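Pevasbridge Reading Room
Shelving and Floor Safety Checklist, October 2018
Checked by: Chathurika Bepari
Next full check: May

Such a good round this time! Comments are under each item, and anything marked FIX goes on the board by the door.

1. Entrance and walkways
Main door opens fully and closes by itself: OK
Mat lies flat: FIX
Comment: The corner by the umbrella stand curls up again. Tape is holding it for now, but a heavier mat would be lovely.
Aisle width at least 44 inches: OK
Comment: Moving the atlas table to the window made a huge difference, you can get a stroller right through to the picture books!

2. Lighting and power
Ceiling lights all working: FIX
Comment: 2 tubes out over Local History. Spares are in the Wickramasinghe cupboard, top left.
Exit sign lit: OK
Cords clear of walkways: OK

3. Tall bookcases
Fixed to wall, brackets tight: OK
Heavy volumes on bottom shelves: OK
Comment: The Starnari encyclopedias finally live down low. Hooray, and thank you to whoever carried them.
Kick stool rubber feet in place: FIX
Comment: 3 feet good, one split. Please use the Prirkier stool until the new foot comes.

4. Small and freestanding shelves
Boards level, posts tight, no sharp edges: OK
Fasteners snug on every board: OK
Books upright, nothing leaning out over the front: OK
Comment: I love these little two-board ones. Give each post a gentle wiggle when you dust, and if it moves, tighten it the same day.

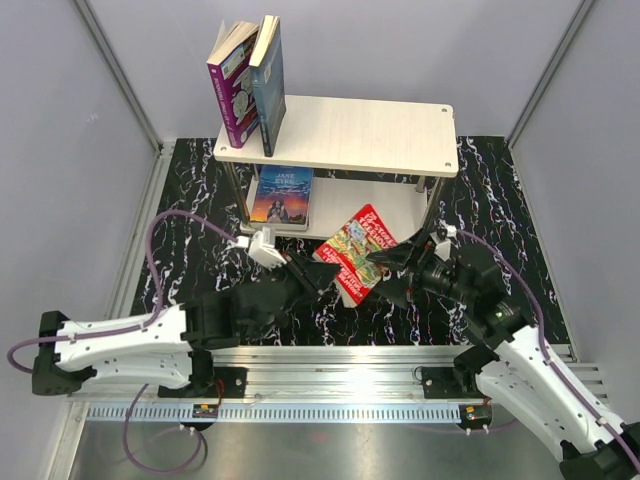
Item 4: two-tier shelf, metal posts, two books upright at the left end of the top board.

5. Fire and first aid
Extinguisher gauge in green: OK
First aid box stocked: OK
Occupancy sign (77 people) posted: OK
Comment: New sign is much easier to read from the stairs.

Signed: C. Bepari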